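Switching banks after eleven years

17 Oct 2019

I finally closed my old checking account in June and I have been meaning to write down how it went, mainly because I searched for this kind of post before I started and found very little that wasn't written by a bank.

I did almost all of the paperwork sitting at a table, which took longer than I had planned for. 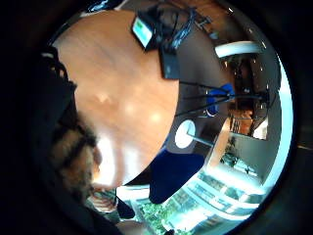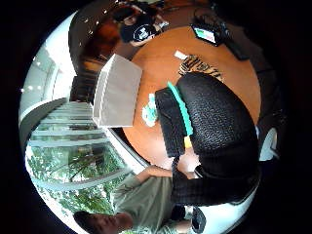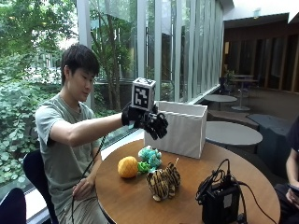
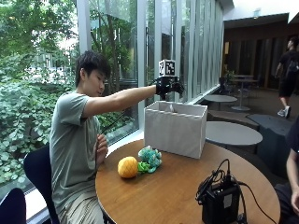
The old bank was Grorkar. I opened the account when I moved for my first job and picked it for the branch on the corner. That branch closed a few years later and the next one is a 40-minute bus ride. I could have lived with that. What got me to move was the monthly fee, which used to be waived if you kept $200 in the account. Then a letter came saying the minimum was going up, and that paper statements would cost extra. I added up what I had paid them over the past year in fees of one kind or another and got $299. I had never overdrawn.

The new bank is Stivance. It is a small one and the app is ugly, but there is no monthly fee and they answer the phone. Opening the account took one evening. They wanted a photo ID, my Social Security number and proof of address. My lease was rejected the first time because the scan left out the signature page. I sent it again and it was fine by the next morning.

Moving everything over was the slow part. I printed out a year of statements from Grorkar and went through them with a highlighter, marking every payment that came out on its own. Rent, electric, phone, renter's insurance, the gym, a magazine I had forgotten about. The once-a-year charges are the ones to look for. If I had only gone back a few months I would have missed the insurance and my web hosting.

Payroll took two pay periods. Our office uses Leone for payroll and you can change the account yourself, but it locks several days before payday and I was too late for the first one. I left enough in the old account to cover bills until the second check landed in the new one.

The electric company was easy. The phone company was not. Their website accepted the new account number and then charged the old account anyway, and I had to call. The woman I talked to said the change takes effect on the next billing cycle, and the website doesn't mention that anywhere. The gym wanted a form filled out in person.

I kept both accounts open for 7 weeks. During that time 3 payments still hit the old one, so I was glad I had waited. One was a refund from a store, which I would have had a hard time tracking down.

Closing the account required a letter. You can open one at Grorkar on your phone, but to close it you have to print a form, sign it and mail it in. They sent the remaining balance as a check, and it took roughly two weeks to show up. I downloaded all my statements first. Once the account is closed you lose the login, and they charge for copies.

The last thing I did was go through the privacy settings at the new bank. There is a guide on Privatness that goes over the sharing notice line by line, and I followed that. Stivance had marketing sharing turned on by default, the same as Grorkar did. It took a phone call to turn it off, and they mailed me a confirmation.

I still get mail from Grorkar offering me a credit card. I've asked to be taken off the list twice.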